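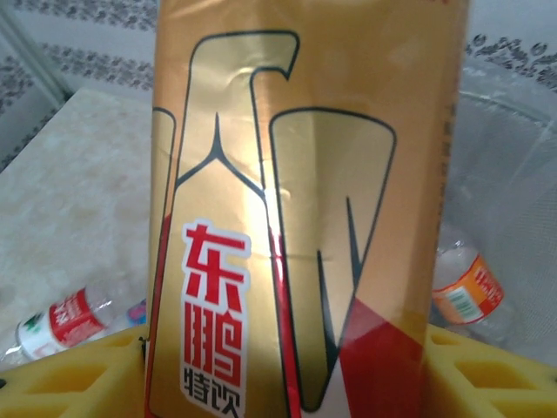
A gold drink pack at the yellow rack, with water bottles on either side.

The picker at Wundeck has never once complained about the music. This is one of several ways it differs from the people who work beside it, and I say that as one of the people.

Management told us in May that it would take over "the boring part." The boring part was lifting drinks and putting them in boxes, around 3,000 times a shift, and I had thought of it as my job. Fine. My back voted yes.

What I do now is stand at station 4 and wait for the machine to be puzzled. It gets puzzled by wrinkled film and by anything shiny — a fair description of the energy drink business. A light blinks, I walk over, I turn a package a few degrees, and I walk back. My title is Exceptions Associate. The pay is the same, which I was told to take as good news.

I'm for the machine, mostly. But the old job let you talk while your hands worked, and the new one makes you watch a light. If the company wants us to be the smart half of the arrangement, it could ask us where the rack should go. We've been reaching over it for years.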